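The planner should be allowed to say no

Most of the argument about tabletop manipulation is conducted at the level of the policy: which network, how much data, what action space. I want to argue about the layer above it, the one that turns a request into a sequence of picks and places. In most stacks I have read, that layer is a few hundred lines written in a hurry, and it has no means of refusing a goal.

Our own was no better until May. At Skesbridge we run a sorting task with small coloured blocks and two plates. The task planner, called Tasik, receives a goal as a set of relations (green on blue plate, red on lavender plate and so on) and a list of detected objects with poses. It emits an ordered list of skills. The first version assumed that every object named in the goal had been detected, that every detection was correct, and that every skill ended in the state it promised.

Those assumptions hold well enough when the table looks tidy. Green and orange together on one plate, red and blue together on the other, is a state that four booleans can describe. 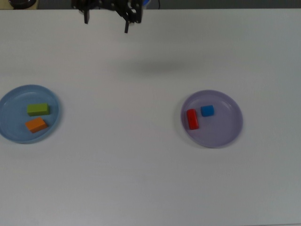
What the booleans leave out

The trouble is that a relation such as "on plate" is a threshold applied to a pose estimate, and the planner never sees the threshold. A block leaning on a rim may be on the plate in one update and off it in the next. Tasik would replan on each change, and the arm would start towards the block, stop, and start again. Wojciech Nowicki logged 204 episodes and found 40 in which the plan changed at least once with no physical change on the table. The policy was blamed for most of these before anyone read the planner's output.

The usual remedy is to filter the poses harder. I think this is the wrong place to fix it. A heavier filter delays real changes as well as false ones, and the delay falls exactly when a grasp has slipped and the system most needs to know. The better remedy is a third value. Each relation should be true, false or undecided, and an undecided relation should block any skill that depends on it until a fresh look settles the matter. Where it can't be settled within a fixed number of looks (we use 3), the planner should return the goal with the unmet relation named.

Occlusion makes the same case. With the hand low over the table, a plate behind it is only partly available to a side view, and an estimator fitting a circle to the remaining arc will still return a centre. It should also return how much arc it had.
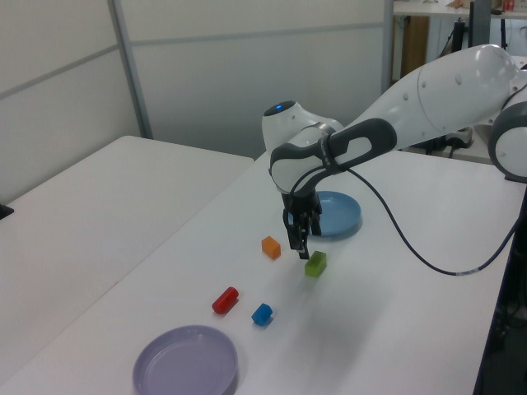
Gripper above the green block, with the blue plate partly hidden behind it.

The objection from throughput

Teemu Nurmi, who maintains the skill executor, objects that a planner which refuses will refuse too often. His figures are fair: in the first week with three-valued relations, the extra looks added up to 2 seconds per pick, and several goals were returned that a bolder planner would have completed. He would sooner let the arm try and recover afterwards.

I accept the cost and dispute the comparison. Recovery is cheap with blocks on a flat table – a dropped block stays close to where it fell. It is less cheap with anything that rolls, spills or stacks, and planners written for blocks tend to be reused for those without much review. Ours was copied into the Dudek branch unchanged, assumptions included.

There is also the matter of the logs. A system that tries and recovers leaves a record of motions. A system that refuses leaves a record of reasons, and those can be searched. When the group at Atitcombe asked which relations fail most often under a low hand, we could answer with a query. Before May we would have had to watch the recordings.

The change to Tasik was small. The skill preconditions took an afternoon, and the estimator interface took longer, as each relation now carries a confidence and a time of last observation. I would ask anyone publishing a manipulation stack to expose those two fields, even if their own planner ignores them.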